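# Flola 300 folding table: three months of laundry

The Flola 300 is a wall-edge work table sold for laundry rooms and small sewing corners. I bought the white speckled version in the wider of the two widths and have folded most of a household's washing on it from the start of spring. The previous surface was a bed, so the bar for comparison is low, and I have tried to keep that in mind.

I paid for the table myself. Prarudano, the shop that handles Flola in my area, had no part in this review.

## Construction and assembly

The table comes in two cartons. The top is a single slab, finished on the upper face and bare underneath, with threaded inserts for the leg frame. The frame is powder-coated steel tube. Assembly took 76 minutes working alone, and a good part of that went into leveling, as the floor in my laundry room drops toward the drain. The leveling feet have enough travel to deal with it. The thread is coarse and the feet loosen slightly if you drag the table, so lift it.

One insert was set at a slight angle. The bolt went in after I backed out the other three and started them all by hand before tightening any. The instructions tell you to tighten each corner fully as you go, and I would ignore that step.

Stiffness is good. With a palm on one front corner and body weight behind it, the top deflects very little. There is some side-to-side sway if the frame isn't fixed to the wall. Two brackets are supplied for this — use them.

## Surface

The finish is glossy, and gloss is the main decision here. Low-friction tops are pleasant for big items. A duvet cover slides when you pull it and squares up with one tug on each end. T-shirts behave less well. Light jersey moves when you don't want it to, and the second sleeve fold tends to drag the body out of line unless a hand stays on the shoulder seam. After a week or so I changed technique, placing the flat of the left forearm across the chest and bringing the hem up with the right hand, and the problem mostly went away.

Printed shirts are the worst case. The print is stiffer than the cloth around it, so a fold that crosses the graphic opens again while the plain fabric stays down. Folding print-side down helps. On a matte top the friction would hide some of this, and on the Flola you have to fold more carefully.

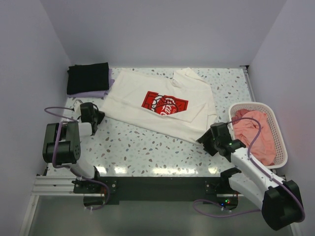

Driditdale wrote in reply to the first version of this review that the sliding stops entirely with a cotton bath towel laid under the shirt, and that anyone who folds mostly T-shirts should buy the matte top and save themselves the towel.

I tried the towel. It works for shirts and is a nuisance for everything else, as it has to come off again for sheets and trousers. I now keep it on a hook and use it for maybe one load in three. The matte top was not offered in the wider width when I ordered, which settled the matter for me.

Reflections are the other cost of gloss. Under a ceiling fixture the top throws bright streaks near the front, directly in the line of sight of a standing person. For folding this is a minor irritation. For checking dark fabric for lint or pulled threads it is worse, and I turn to the window for that. The speckle pattern does its job: stray threads and dust don't show much between wipes. Whether you count that as a benefit depends on how often you wipe.

## Working layout

Depth matters more than width on a folding table, and the 300 has enough of it for an adult shirt laid out at an angle. I keep the basket on the right and the finished stack in the far left corner, with the middle free. Working right to left means nothing crosses over the finished pile. Left-handed users will likely want it mirrored, and the table is symmetrical, so there is nothing to change.

A full-size plastic basket can stay on the top while you fold, although reaching over the rim for the last few items is awkward if you're short. I measured nothing formally, but my elbows sit slightly lower than I would like. There is one height setting, apart from the feet. At this price I expected at least two.

Stacks hold well in the corner against a wall. Mixed fabrics are stable to a fair height if the heavier pieces go in first, and the slick top doesn't cause stacks to creep the way I expected.

## Durability and care

Flola rates the finish for 2,000 wipe cycles, a number I have no means of testing. After three months of wiping with a damp cloth and dish soap I can find two fine scratches, both from a zipper pull, visible only at a low angle. Bleach spots wiped off without a mark. I would keep a hot iron away from it entirely; the manual says the same in small print on page 5.

The edge joints are clean. Lint collects in the gap between the table and the wall, and a narrow brush gets it out.

## Compared with the Mahama

I used a Mahama fold-down shelf at a previous address. It was shallower, matte, and noisier on its hinges. Shirts stayed put on it and sheets were hopeless. The Flola reverses this. If floor space is tight, the Mahama still makes sense, as it disappears when you're done with it.

## Verdict

Recommended for households with a lot of bedding and a permanent place to put the table. Buyers who fold mainly T-shirts and children's clothes should look at the matte top first, or budget for a towel and a hook. My remaining complaints are the single height and the tightening order in the instructions. The sway is gone with the brackets fitted, and I have checked the bolts once since, on a Tuesday in April, when one needed a quarter turn.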